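**October, 2:40 pm, Wenville, brick matching**

Finished sorting the Sosa delivery with Amancay. Invoice says 3051 bricks. We took it as read and only opened the pallet we need first. Colors in it are more even than the sample board, mostly one orange. Fine for the garden side, too uniform for anything next to old work.

Mortar: the Ilach sand gives a gray I'm happy with at 2 parts sand to 1 lime. Tried it with the yellow sand as well and threw that one out. Gisela wants the test panel pointed before we order more lime. Batch 78 is the one to repeat, label is on the tub lid.

Still open:

- price for dark headers from Grestutthorpe (they quoted 499 for the small lot, delivery not included)
- new jointer, the narrow one is bent
- ask Amancay where the color cards went

For the panel I want to stop laying out by shade and mix from three stacks as we go. Gisela thinks it will look patchy. I'd use this wall as the reference: red-brown and orange toward the left, paler tan and pinkish toward the right, with small, almost black squares in between and gray joints throughout. A few bricks have round dark marks too, and I would leave ones like that in. Try four courses tomorrow and compare.
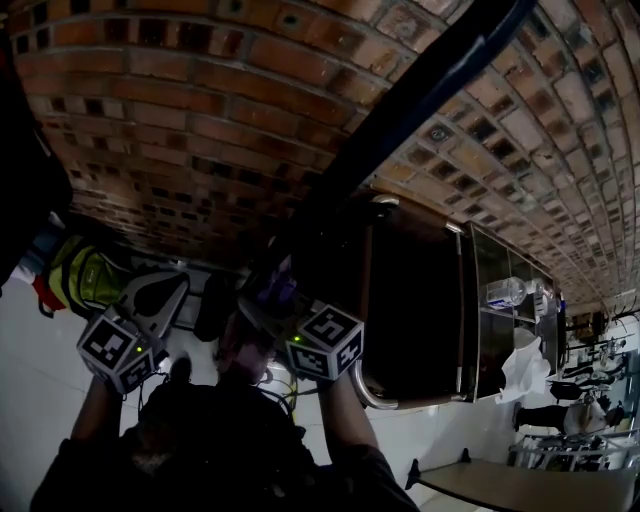
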